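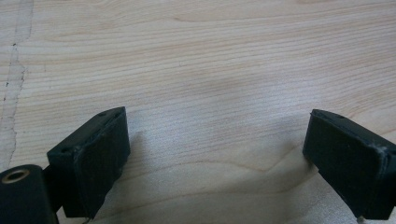
Ob man denn einen Tisch mit einem Riss überhaupt noch retten könne, wollte Liv Strand gleich in der ersten Stunde wissen, oder ob man da nicht besser eine neue Platte kaufe. Sie habe zu Hause so einen, und jedes Mal, wenn sie mit dem Lappen darüberfahre, bleibe ein Faden hängen.

Die Frage hat uns dann fast den ganzen Vormittag beschäftigt, und weil einige von Ihnen gebeten haben, das Besprochene noch einmal in Ruhe nachlesen zu können, habe ich meine Notizen für dieses Blatt ausgeschrieben. Es gehört zur zweiten Einheit unseres Kurses »Holzoberflächen im Haushalt« in Edamham, Stand April 2018.

1. Erst schauen, dann schleifen

Nehmen Sie sich bitte Zeit für die Maserung, bevor Sie irgendein Werkzeug in die Hand nehmen. Feine, eng stehende Linien, die lange gerade laufen und sich dann zu weiten Bögen und ineinanderliegenden Schleifen öffnen, sind bei hellen Hölzern etwas sehr Schönes, und sie verraten uns auch, wie das Brett aus dem Stamm geschnitten wurde. Wo die Schleifen liegen, ist der Schnitt eher flach durch die Jahrringe gegangen (der Tischler spricht von Fladern). Wo die Linien dicht und parallel stehen, hat er sie steiler getroffen. Bei furnierten Platten gilt das genauso, nur eben für das Deckblatt.

Die Holzart allein nach der Farbe zu bestimmen, davon rate ich ab. Ein blasses, cremiges Blond mit einem Stich ins Rosige kann allerhand sein, und Licht, Öl und Alter verschieben den Ton noch einmal kräftig. Wer es genau wissen muss, sieht sich das Hirnholz an der Unterseite oder an einer Kante an.

2. Riss, Fuge oder Kratzer?

Eine dunkle Linie im Holz kann dreierlei bedeuten, und die Behandlung ist jedes Mal eine andere.

Eine Leimfuge läuft meistens schnurgerade, denn sie stammt von zwei gehobelten Kanten. Öffnet sie sich, dann ziemlich gleichmäßig.

Ein Trockenriss folgt der Faser. Er schlängelt sich, springt ein Stückchen zur Seite, setzt kurz aus und verliert sich irgendwann als haarfeine Linie. In den Vertiefungen sammelt sich gern Schmutz, das gibt dann kleine dunkle Punkte.

Ein Kratzer kümmert sich um die Faser überhaupt nicht und geht quer, schräg oder im Bogen darüber.

Pranab Miah hat hier zu Recht eingewandt, dass es Grenzfälle gibt: eine alte Fuge mit ausgebrochenen Rändern sieht einem Riss zum Verwechseln ähnlich. Dann hilft der Fingernagel. Fahren Sie ganz sacht quer über die Linie und spüren Sie, ob die eine Seite höher steht als die andere. Und schauen Sie, wenn es geht, auch von unten nach!

3. Reinigen und füllen

Bürsten Sie die Linie mit einer weichen Zahnbürste aus, immer in Faserrichtung, und saugen Sie den Staub ab. Bitte kein Spülwasser hineinlaufen lassen. Danach bleibt die Platte über Nacht in Ruhe.

Haarrisse füllen wir mit weichem Wachs, das wir einen Ton dunkler wählen als das Holz – ein zu heller Strich fällt viel stärker auf als ein dunkler. Das Wachs mit dem Kunststoffspachtel eindrücken, den Überstand abziehen, mit einem Baumwolltuch nachreiben. Breitere Risse und offene Fugen, die sich bewegen, gehören verleimt, und das machen wir gemeinsam in der vierten Einheit mit Sabina Khondokar. Sie bringt die Zwingen aus Fendau mit.

4. Das Auffrischen der Fläche

Geölte Flächen schleifen wir nur leicht an, Körnung 240, von Hand und mit der Maserung. Öl dünn auftragen, rund 30 Minuten einziehen lassen, alles Überschüssige gründlich abnehmen. Ölgetränkte Lappen bitte ausgebreitet im Freien trocknen lassen oder in das Schraubglas mit Wasser legen, niemals zusammengeknüllt in den Eimer, sie können sich selbst entzünden.

Für zu Hause

Suchen Sie sich eine Holzfläche, die Sie täglich benutzen, und zeichnen Sie den Verlauf der Maserung auf einem Blatt nach, mitsamt allen Linien, die nicht dazugehören. Schreiben Sie daneben, wofür Sie jede davon halten. Die Blätter sammelt Janaka Khondokar zu Beginn der nächsten Stunde ein. Wachsproben liegen im Materialschrank, zweites Fach, und dürfen gern ausgeliehen werden.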